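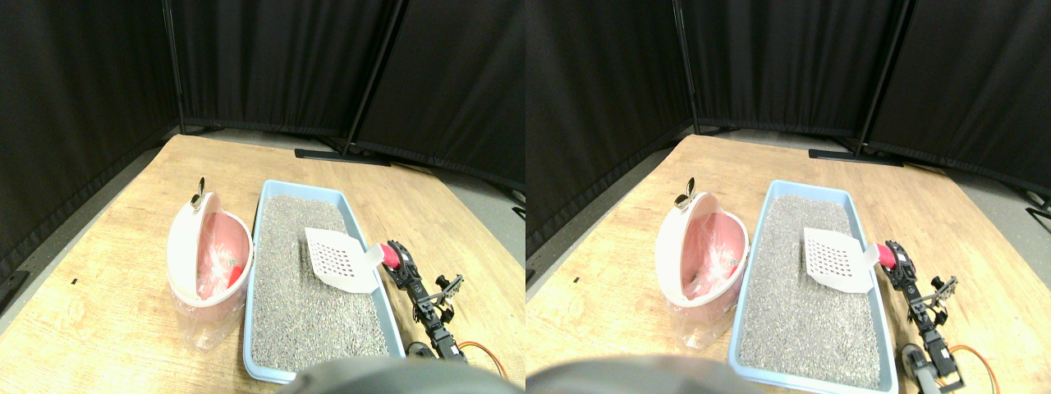
Stereo disparity is cheap to compute and easy to trust too much. This tutorial covers the part of the Farmont perception stack that turns a side-by-side stereo frame into a height map of a granular surface, and then into a scoop path the planner can accept. The worked case is a litter tray, with a slotted scoop held by the arm and a lined caddy to the left of the tray as the drop target. Gray granules are a reasonable test for a block matcher. The texture is dense but repetitive, and the fill comes close to the rim, so an error of a few millimeters in the surface estimate matters.

You need the Farmont tools installed, a calibrated stereo pair, and a working joint-state publisher. Calibration itself is covered on a separate page. If your reprojection error is above half a pixel, fix that first.

1. Split and rectify

The recorder writes both views into one wide frame. Split it at the midpoint before anything else touches it:

farmont split --input run.mkv --layout sbs --out pair/

Then rectify:

farmont rectify pair/ --calib stereo.yaml --out rect/

Open any rectified pair and check a few matching features by row. The corners of the tray and the ends of the scoop blade work well. Corresponding points should fall on the same row in both views. If they drift by more than one row, the calibration file probably belongs to another mount.

Do not resize between these two steps. The intrinsics are stored in pixels, and the tool does not rescale them.

2. Mask what is not surface

Two things in the view are not terrain: the arm with its tool, and anything dark and out of focus close to the lenses. Both produce confident, wrong disparities.

The arm is masked from kinematics. Farmont renders the link meshes at the current joint angles and dilates the result:

mask:
 source: urdf
 dilate_px: 17
 include_tool: true

Seventeen pixels looks generous. It covers servo backlash and cable slack; cables are not in the URDF. A cable that loops well clear of the links will still leak through, and you will have to draw a static polygon for it.

The near-field mask is a disparity ceiling. Anything closer than the ceiling is dropped:

 max_disparity: 287

Set this from your own geometry. Put the tool at the highest point it reaches over the tray, read the disparity, and add a small margin.

Set include_tool to false only when you want to track the blade. The holes in a slotted blade let the matcher lock onto litter on one row and plastic on the next, and the height map gets a comb pattern. If you see that pattern, the tool mask is missing or late. Late masks come from a timestamp offset between the camera and the joint states. Fairclough, the log viewer, plots the two streams against each other and will show it at once.

3. Build the height map

Matching runs on the masked pair:

farmont match rect/ --method sgm --window 7 --lr-check 1

Leave the left-right check on. It throws away a good many pixels along the tray wall, where one view sees the inside face and the other does not. Those pixels are worth losing.

Next, fit the tray. The fitter looks for a rectangular rim of known size and sets the map origin at its near left corner. It uses color to find candidates, so give it a hue range for your tray. A black backdrop helps here by keeping the candidate list short. If the fitter reports two candidates, narrow the hue range before you raise the score threshold.

The output is a grid with 2 mm cells in tray coordinates. Each cell carries a height, a variance and a sample count. Cells with no samples are marked unknown, and the planner treats unknown as occupied up to rim height. Jaqueline Robles argued for that default during review, and it should stay. The earlier version filled unknown cells by interpolation and planned strokes straight through the shadow of the arm.

4. Plan the stroke

A stroke has four phases: approach, entry, drag and lift. The planner picks the entry point and drag direction by scoring height residuals against a smoothed surface. A clump reads as a compact positive residual. A pile pushed up by the last stroke reads as a long one and is penalized by the aspect term.

farmont plan --map tray.hm --tool scoop_slotted --drop caddy

The drop pose is given in tray coordinates, so the caddy must be re-registered whenever either object moves. Set the clearance over the caddy from the tallest point on its rim, including anything clipped to it. The open lid needs its own collision box. If you model the caddy as one cylinder, the planner will find paths through the lid.

Entry angle is limited by tool length and rim height. For a fill near the rim the limit rarely applies. For a low fill it often does, and the planner returns NO_ENTRY with the offending rim segment.

5. Check before you run

Replay the plan in dry mode against the recorded map. Three outputs matter:

min_clearance should be above 8 mm everywhere except during entry and drag.

unknown_crossed should be zero.

map_age is the time between the last match and the planned entry. More than 431 ms and the executor will refuse the stroke.

If map_age is the one that fails, look at the match step first. Reducing the window size saves very little. Cropping to the fitted tray plus a margin saves a lot, and Fanni Csonka's crop patch does it automatically once the first fit has succeeded. Enable it with --crop fit. The crop is dropped when the rim score falls, for example if the tray is bumped, and the next frame is matched at full size. Expect one slow cycle when that happens.

Known problems

The hue-based fitter fails under mixed lighting. Use a fixed white balance.

URDF masks ignore tool deflection. Under load the blade can bend outside the dilated area, so maps taken during the drag phase should be discarded. The executor does this by default from July's release onward.

Variance is underestimated on repetitive texture. Multiply by four if you feed it to a filter.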